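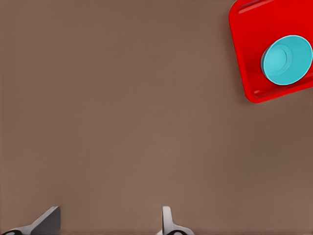
Red tray on the brown top, seen from above

Is Drovel oil worth it on a brown worktop?
Ebere Nwachukwu, 8/8/22
The shop wants me to buy Drovel at 17 quid a tin and redo the top every June. They say it stops stains for good. If so, why every year? Has anyone gone without?

Wultetti
I'd want to see proof of "for good". Mine had two coats and tea still marked it within a month. The tin says to leave it overnight – I left it two nights and it made no difference that I could see. Try a small patch at the back first, and keep the receipt.

Juntunen
depends what the top is made of, you don't say. If it's laminate the oil just sits there and goes sticky

Stotemico
We've used it for years and are happy. Can't say whether plain soap and a cloth would have done the same, as we never tried. Wipe off the extra after 15 minutes or so.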